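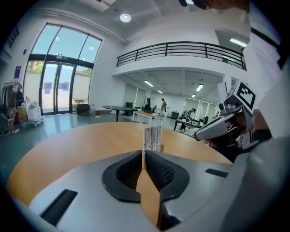 Hand-held demonstration is a way of teaching a robot arm a task by having a person do the task first, holding a copy of the arm's own gripper. It is one of several methods grouped under robot teaching by example, the others being kinesthetic teaching, in which the person drags the arm through the motions, and teleoperation, in which the person steers it from somewhere else, often from a chair. The hand-held version became popular for a plain reason: grippers are cheap and arms are not. A typical session needs a table, a person with patience, and something small to pick up. Flat, thin objects are favored by those who enjoy suffering, and a card printed with black lines and barcode-like marks, held upright between the jaws over a tabletop, is a fair sample of the class. Such a card has two large faces that are easy to grip and an edge that is very hard to find once it is lying down.

The method is sometimes called portable demonstration or, in older papers, tool-in-hand teaching. Operators tend to call it "doing the pinchers."

Background

Early industrial arms were taught with a pendant, a box of buttons on a cable. The operator drove the arm to a point, stored the point, and drove on to the next. The result was repeated exactly, including in cases where the part had since been moved two inches to the left. Pendant teaching is still in wide use and works very well in places where nothing ever changes.

Kinesthetic teaching let the operator take hold of the arm itself. This was quicker and more natural, although "natural" here covers leaning on a machine that weighs more than the operator. It also put the operator's own hands and sleeves in view of any camera, and a learning program given enough sleeves will learn about sleeves.

Teleoperation solved the sleeve problem by removing the person. Its weak points are delay and touch. A teleoperator threading a cord through a ring can see that the cord has missed, but only after it has missed, and the commonly reported response is to push harder.

Hand-held grippers came last of the four. The person stands where the robot would stand, feels the object through the tool, and works at something close to normal speed. No arm is present during the demonstration, which lowers the cost and greatly improves the mood in the room.

Equipment

Designs differ, but most hand-held grippers have a pair of fingers, a squeeze grip or trigger, a camera looking past the fingers, and some means of working out where the tool is in space. Tracking may be done from the camera's own view of the room, from printed square markers, from outside sensors, or from a mixture of these. Rooms with plenty of fixed detail (railings, door frames, ceiling lights) suit camera-based tracking. Blank walls do not, and several groups are known to have hung posters for this purpose and then argued about the posters.

Fingers are the part most often redesigned. Blunt fingers hold boxes and fruit. Pointed ones are used for thin or small items. The Plernton finger, a narrow tapering type named after the workshop that first sold it, was meant for lifting coins and became better known for dropping them. Its successor, the Skondon pattern, has a slightly wider tip and a slightly better reputation.
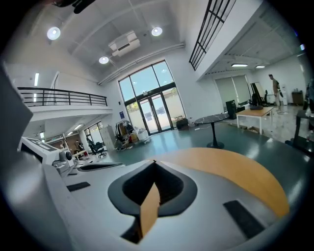 Procedure

A session usually begins with calibration, in which the operator opens and closes each gripper fully and moves it through a set path. Skipping this step saves a minute and costs an afternoon.

The operator then repeats one task many times with small changes: the object starts in a new spot, or faces another way, or is picked up with the other hand. Each attempt is stored as an episode. A set of 200 episodes is a common target for a simple pick-and-place task. In one often retold account, Ntombi Fourie of the Murkell workshop recorded 241 episodes of a peg being placed in a cup and kept 218. The rest were thrown out, mainly for lost tracking, and in one case for applause.

Rejection rules vary. Some groups keep fumbles and recoveries on the theory that a robot will fumble too and should know what to do next. Others keep only clean attempts and are later surprised by a robot that, having missed, carries nothing across the table with great care and sets it down.

Two-handed work

Tasks that need both hands are harder to teach than their single-handed equivalents by a margin that regularly upsets schedules. The two tools must be tracked against each other as well as against the room, and an error too small to matter for one gripper may matter a good deal when the other is waiting to receive a part. Marker cubes are one common answer, carrying printed patterns on several faces so that at least one can be read from most angles. On a pair of light gray grippers fitted this way, the cubes sit at the base of each tool, away from the jaws, so that one can close on a thin wooden stick without its marker getting near the work. The operator wears what is left of the equipment, on a strap across the chest or wherever it will go, and learns to walk around cables.

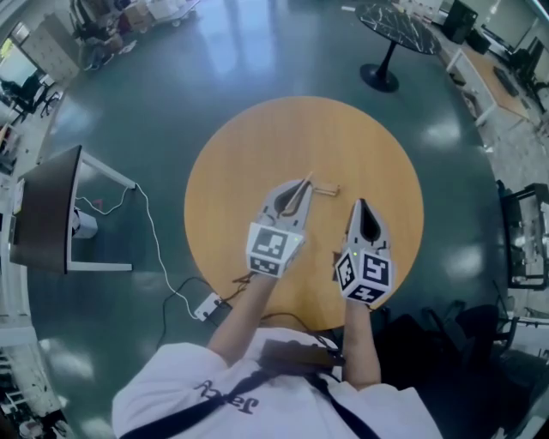
Small wooden parts are the usual training material for two-handed sessions, being cheap and easy to replace. They are also unforgiving. A stick held near one end will turn in the jaws if the free end touches anything, and a flat piece on a tabletop offers a gripper almost nothing to get under. With the stick in the left gripper, the right one open, and a small flat block lying near the middle of a round table, an operator has one easy object and one difficult one, and the order in which they are handled tends to shape everything that follows. Round tables have their own following, as they can be approached from any side. They also have no corners to line things up with, a point raised mostly by people who prefer square tables.

Criticism

The main objection to hand-held teaching is that people are too good at it. A human wrist reaches angles that many arms cannot, and an episode that looks perfect may ask the robot to put its elbow through its own base. Reda El Idrissi proposed a filter, now known as the Shaikh check after the test bench it was written for, that replays each episode on a simulated arm and discards those the arm could not follow. On its first full run it passed 194 episodes. The operators whose work was discarded described the filter as strict.

A second objection concerns fatigue. Grippers that feel light in the morning feel heavier by four o'clock, and demonstrations recorded late in a shift are slower and lower to the table. Robots trained on them have been reported to droop.

See also

Kinesthetic teaching
Learning from demonstration
Teach pendant
Teleoperation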